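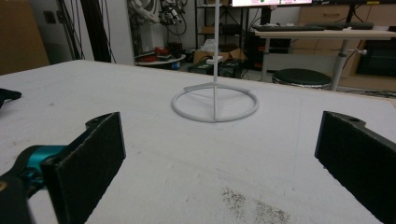
Subject: Re: [drinska-families] Wording of old death notices, and the Lirkitz burial index
From: Tuva Lunde
To: drinska-families

Njål Strand wrote:

> Hello all,
>
> I have my great-grandfather's death notice from the Lirkitz paper, and it
> names his children in an order that doesn't match the family Bible at all.
> The eldest daughter comes last and a son I had never heard of is second.
> The notice says he was "of Clirkeck" but my mother always maintained he
> never lived anywhere but Drinska. Has anybody come across this sort of
> thing, and how far would you trust a notice over the Bible?
>
> Also, is the burial index finished? The page still says "in progress" and
> I don't want to write to the parish office if the answer is already online.
>
> Njål

Dear Njål, and good evening everybody else,

I'm so glad you asked this, because I have been through exactly the same muddle with my Granström side and it took me most of a winter to get to the bottom of it (and I'm still not sure I have!). Forgive me if I go on a bit. My tea is made and the house is quiet.

First, the order of the children. The Lirkitz paper in those years very often listed the sons first and then the daughters, whatever their ages, with the married daughters last under their husbands' names. So an eldest daughter at the very end may only mean that she was married and living away. My own great-aunt comes after a brother who was a good deal younger, and I spent weeks wondering whether I had her birth year wrong. I hadn't. If your notice gives her as "Mrs" somebody, that is probably all there is to it.

The son you hadn't heard of is more interesting. Have a look at whether he could be a stepson or a nephew who was brought up in the house. Families tended to put everyone who had sat round the table into a notice, and a Bible was usually filled in by one person with their own ideas about who belonged in it. In my case the extra name was a boy called Aslak, whom they had taken in at the age of 2 when his mother died. He is "son" in the notice, "nephew" in the census and missing from the Bible altogether. He turned up again in a will, bless him, where he was left the boat.

As for trusting one over the other, I would look hard at the Bible before you decide. See whether the entries are in different inks and different hands, and look at the printing date on the title page. If the Bible was printed after the first few children were born then somebody wrote those entries from memory. A notice was at least written in the same week as the death, though I grant you people are not at their best that week, and whoever took it to the newspaper office may have been a neighbour or a son-in-law who got the dates half right.

"Of Clirkeck" puzzled me too, until Vasilis Grgić put me straight at the May meeting. Part of the north side of Drinska came under the Clirkeck registrar, so plenty of people who never moved house were "of Clirkeck" on paper and "of Drinska" to anyone who knew them. Your mother may well be right and the newspaper right as well. If you have an address, even just a farm name, do send it to Vasilis, who has the old boundary drawn out on tracing paper and likes nothing better than to be asked.

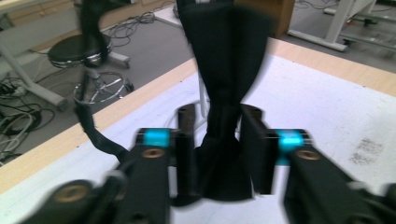

Is the burial index for Lirkitz finished yet?

Nearly, but a gap remains. The index now has 3,276 entries and covers everything up to the closing of the old ground, apart from register 31, which is at the binder's and can't be photographed until it comes back. If your great-grandfather was buried in the new ground you will still need to write to the parish office.

When you do write, give them the surname in every spelling you can think of. The clerks wrote what they heard, and I have found Strand as Strandt, Strann and once, to my great delight, Trand. Ask for the plot as well as the date. The plot will tell you who was put in beside him, and that has settled more family arguments for me than any certificate has.

It may also be worth trying the stonemason. Diekmann cut most of the stones in that part of the churchyard, and their order books are in the local studies room. The handwriting is dreadful and there is no index, but the drafts of the inscriptions are often longer than what ended up on the stone. People cut the wording down once they saw the price per letter. My great-grandmother's draft gives her birthplace and both her parents, and her stone just says "At rest". Witold Wilczyńska copied out some of the books a few years ago, so do ask him before you make the journey. I believe he stopped somewhere in volume 2, when his eyes got bad.

One small favour in return, if I may. Would you be willing to type out the whole notice and send it to the list, just as it was printed, with the mistakes left in? The thanks at the end to the doctor and the bearers are well worth having. I found a missing brother-in-law among the bearers in one of mine, in a notice that had been in a drawer at home all along.

I shan't be at the next meeting as I'm having my hip seen to, but I'll be reading my messages with my feet up, so please keep them coming.

With warm wishes to you and your mother,
Tuva

P.S. If anyone still has my blue folder of Clirkeck baptisms, there's no hurry, but I would like it back before the autumn.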